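Cómo acabé comprando un reloj de bolsillo que no buscaba

Llevaba desde mayo detrás de una cadena leontina para un chaleco que tengo de una boda. Quería una de plata, sencilla, de eslabón barbado, y no gastar mucho. Miré en varias webs y casi todo lo que salía era metal plateado que se vende como plata, o plata con un precio que no podía pagar.

En Gronow hay dos tiendas que todavía trabajan joyería y relojería antigua. La primera, Seker, tiene buen género pero lo sabe y lo cobra. Me enseñaron una leontina con contraste en cada eslabón y un dije giratorio de cornalina. Muy bonita y fuera de mi alcance. La segunda es Prukitz, en la calle que baja hacia el río, con el escaparate tan lleno que cuesta distinguir lo que hay.

En Prukitz no tenían leontinas sueltas. Tenían una con reloj, y el dueño no quería separarlas. El reloj es un Pesow de tapa abierta, esfera de esmalte blanco, números romanos y segundero pequeño a las seis. La caja es de plata y lleva el número 3000 grabado en el interior de la tapa, un número redondo que me hizo gracia. El esmalte tiene un pelo fino entre el VII y el VIII que solo se ve si lo inclinas. Me pidieron un precio por el conjunto, ofrecí menos, y quedamos en medio con 30 euros de descuento.
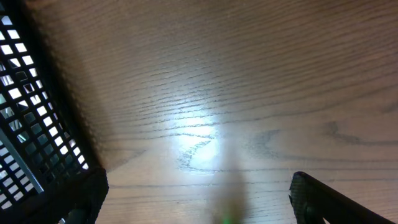 El brillo de la madera bajo la luz.

En casa lo primero fue revisar la cadena, que al fin y al cabo era lo que yo quería. Usé una lupa de diez aumentos y fui eslabón por eslabón. Son 101, incluidos los que enganchan con la barra en T. Todos llevan el mismo punzón menos dos, junto al mosquetón, que son más claros y no tienen marca. Supongo que es una reparación antigua. Están bien soldados y el grosor coincide, así que los voy a dejar como están.

La limpieza la hice con agua tibia, jabón neutro y un cepillo de dientes blando. No uso líquidos de inmersión con plata vieja. Dejan todo del mismo color y se llevan la pátina de los huecos, que en una cadena de este tipo es la mitad de la gracia. Después la sequé con un paño de algodón y la dejé toda la noche sobre papel de cocina. El mosquetón necesitó una gota de aceite en el muelle.

Con el reloj he tenido más cuidado. Funciona, pero adelanta bastante. No lo he abierto más allá de la tapa trasera y no pienso hacerlo, porque no sé y porque ya estropeé un despertador de viaje creyendo que sí sabía. El volante se mueve bien a simple vista. Lo que no tengo claro es cuándo le hicieron el último engrase. Dentro de la tapa hay unas iniciales rayadas a punta, de las que dejaban los relojeros al hacer un repaso, pero no consigo leerlas.

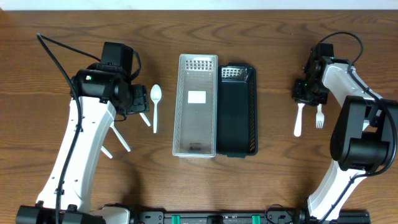 He pedido presupuesto en dos sitios para una limpieza completa. En Seker me dijeron que sí, que lo dejara allí y ya me llamarían, sin darme cifra. El otro es un taller que me recomendaron en Prukitz, que trabaja solo con cita y cobra la revisión aparte. Creo que iré al segundo. Me gusta saber lo que voy a pagar antes de dejar nada en un mostrador.

Para quien esté buscando algo parecido, lo que he sacado en claro es poco. Hay que llevar lupa, aunque dé vergüenza sacarla. Conviene mirar la anilla y la barra en T antes que el resto, que es donde más se gasta la cadena. Y un imán pequeño en el bolsillo descarta enseguida el acero bañado, aunque no el latón ni la alpaca.

El chaleco, por cierto, me queda estrecho y lo he llevado a arreglar. El reloj está de momento en su cajón, envuelto en una gamuza, y le doy cuerda por las mañanas antes del café. Cuando vuelva del taller apuntaré aquí cuánto adelanta y lo que me han cobrado.

Publicado el 17 de agosto de 2025 en relojes y cadenas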